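March, bed-making task, hand-held demos

Started 9:40. Nia Gethin on left gripper, me on right. Safta Lungu logging.

Aim was to get the blanket demos up to a usable number before the Emholm review. Finished with 154 recorded, 99 kept after Safta's first pass. Most of the rejects were tracking dropouts when one of us turned a wrist too fast. A few were us talking and forgetting to hit stop.

Changed the start rule after the first batch. Both grippers now begin open and still above the blanket, hold for a second, then move. Safta says the Vireseo aligner finds the start much more easily that way.

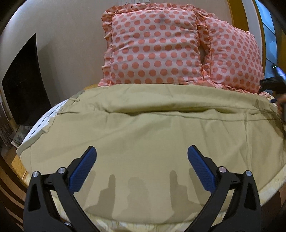
Grasp point is still the open question for the smoothing step. Nia wants to pinch the fabric itself, I'd sooner take an edge. The long crease just below the pillows is a fair test of both, as it runs across the blanket and there's a low ridge to close the pads on. The faint wrinkles elsewhere I'd leave out of the scoring for now.

To do: recharge both handles, re-run calibration on the right one, copy the kept set to Hunau. Next batch 35 demos, edge grasps only.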